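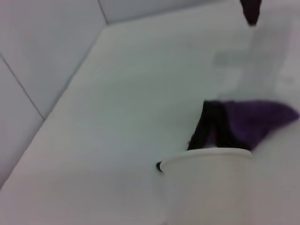

Against the Cup of Cloths

October 16, 2024

Somewhere in the last few years the idea took hold that every small thing in a home needs a vessel. Pens went first, into mugs, and I had no quarrel with that. Then came the toothpicks, the hair ties, the charging cables. Now it's cloths. People who write about tidying have decided that a cleaning cloth belongs upright in a cup, corners showing, like a bunch of flowers that can wipe a counter.

I have my doubts, and I've had them since April, when I sat through an afternoon class on small-surface order at the Udano home store. The class cost 87 dollars. For that you got a seat, a handout and a great deal of talk about "giving each item an address." A cup was an address. A bigger cup was, I suppose, a better neighborhood.

The argument for the cup goes like this. A folded cloth in a drawer is out of sight, so you forget you own it and reach for a paper towel. A cloth in a cup is right there in front of you. Fine. But look at what a cloth does once it's in there. A dark one bunches up into stiff little loops. A fuzzy one slumps over the rim and takes up the space beside the cup as well, so the container is now holding about half of what it was brought in to hold. You've traded a flat square that would lie quietly under anything for a lumpy object with a hat on.

And there is the question of getting one out. If two cloths are pushed down together, they come up together. You want the purple one, you pull the purple one, and the black one rides along for the first few inches. If the cup is light, the cup comes too. A paper cup weighs next to nothing and a plastic one isn't much better. I've tried it at my own sink with both, and I can report that a container you have to hold down with your other hand is a container that has given you a second job.
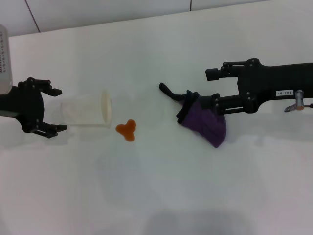
The people who sell storage know this, I think. The Prellomov catalog has a weighted cloth holder with a rubber base, and Sampaio sells one that screws to the wall. Both exist to solve a problem that starts when you stand a soft thing on end. A shelf never needed a rubber base. My grandmother's dish towels sat in a pile beside the stove for as long as I knew her, and the pile didn't fall over, since it had nowhere to fall.

I'll be fair to the other side. There are cloths that do well in a cup. A thin glasses cloth, rolled tight, stands up and comes out clean. If you keep a desk and you keep one cloth on it, a cup is no worse than anything else. A friend of mine with bad wrists likes hers because she can pinch a corner and lift without opening a drawer, and I wouldn't argue with her for a minute. What I object to is the rule, the notion that this is how it's done and that the rest of us are living in some kind of disorder.

Then there are the odds and ends, which the tidying books handle worst. You know the ones: the small, bright, oddly shaped bits that turn up on a table after everything else has been put away. They aren't cloths and they aren't pens. The instruction at the Udano class was to put them in a cup of their own "until their purpose becomes clear." I followed that advice for two months. No purpose became clear. I had a cup of mystery objects, and under it a ring on the windowsill.

Cups also breed. The newsletter Uletti puts out for its customers ran a piece boasting that a reader had organized 543 household items into matching cups. I read that twice – once in admiration and once wondering where on earth she puts her dinner plates. She was said to be aiming for 1,000. At that point you aren't tidying a house, you're running a warehouse with very small bins.
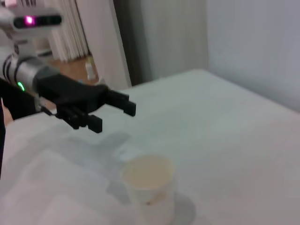 My other complaint is about disposable cups in particular, because those are what people use while they're "trying out the system." They're meant for one drink. Put a damp cloth in a paper one and leave it overnight and you'll find out what the bottom is made of. The handout suggested swapping the cup weekly, which adds a chore, a cost and a bag of trash to a method that was supposed to cut down on all of them.

So what do I do with my cloths? I fold them in half and then in half again and put them in the shallow drawer by the sink, dark ones on the left. When one is wet I hang it over the faucet until it isn't. When the drawer gets full I throw out the worst of them, or they go to the garage for the car. I've been doing this for years without a handout, and the only cups on my counter have coffee in them.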